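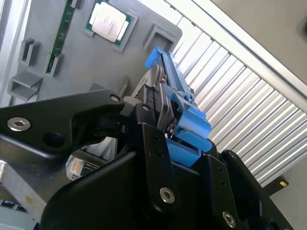

A processor and a memory module on a grey board, with the blinds behind.

The Stodham night ferry left at ten, and I had a ticket for it! I had wanted one since I was small enough to sit on the harbour wall with my legs through the railings, and now I stood on the deck with a cheese roll in each pocket and my grandmother's letter inside my coat.

She had written it in February, when her hands were bad, so the lines ran downhill. Come to Voltorow, it said. Come when the moths are up. Bring a jar and leave the lid at home.

I knew the moths only from her stories. They hatched on the cliffs once every few years, all in one night, and the old people on the island tried to count them as they went over the chapel roof. The best count was 1,602, made by my great-grandfather from a kitchen chair, and he had been so pleased with it that he painted the number on his boat. My grandmother thought he'd made up the two at the end.

We passed Tisen a little after midnight. Its lamps went by very slowly – one street, one church, a dog barking at us from the slipway – and a woman beside me at the rail asked if I was going all the way. I said I was. She laughed and gave me half an orange, and we ate it leaning into the wind with juice running down our wrists.

What a sea it was! Flat and black and full of stars, and the engine humming up through my boots. I couldn't have slept if you'd paid me.

At four I saw the island, or at least a place where the stars stopped. Then there was the jetty, and my grandmother on it in her big green hat, waving a torch as if she were landing an aeroplane.

"You've brought the jar?" she shouted.

I held it up.

We took the cliff path arm in arm, past the Coppens bakery, where the ovens were already lit and the whole lane smelled of crust. She talked the entire way (the hens, the roof, a quarrel over a gate) and I didn't want her to stop.

At the top she set the jar down open in the grass. The first moth came up beside it, pale as paper, and then the next.

"One," said my grandmother, and squeezed my hand. "Two. Go on, you do the odd ones."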